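The bench, after 18 months

We paid 3629 dollars for the benchtop, and I have thought about that number every time someone puts a hot mug on it. The bloke at Zutura said it would come up with a quick wipe. It does. So did the old laminate, for nothing.

What he left out is that speckles hide crumbs. I can wipe the whole run, stand back feeling virtuous, then put my forearm down on last night's toast.
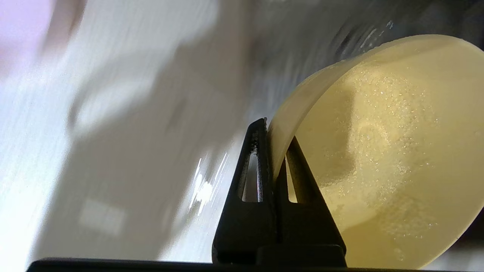
I've been through four cleaners since October, including a Festar spray that smelled like a dentist and a Grinard paste I still find in the corners. None of them did anything hot water couldn't. My mother used hot water and a bad mood and her kitchen was immaculate.

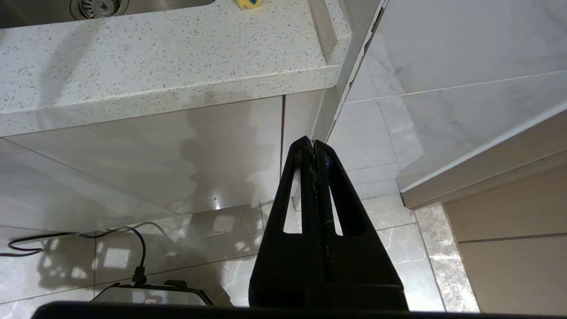 Corners are my real grievance. Whoever designs kitchens has never had to chase rice around one. And I will never win the argument about where the sponge lives. The yellow one sits on the bench just beside the sink, which I maintain is the only sensible spot, and which the other half of this household regards as squalor. A caddy was bought. It's in a drawer - I know which drawer, and I'm not saying.

As for the sponge itself, I've gone back to the plain sort with the green scourer. The fancy Aoun cloth was meant to last 3000 wipes. I lost track early, but it was grey by the second lasagne.

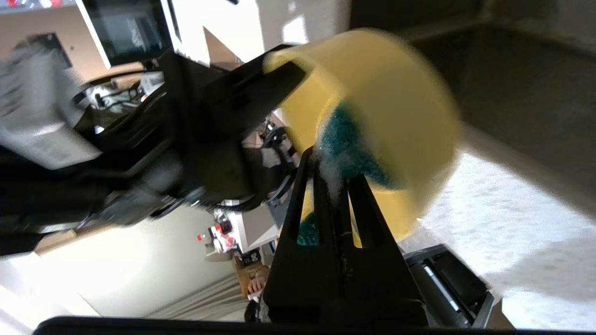 Yellow sponge, green scourer, no further questions.

Next job is the grout, probably after the footy.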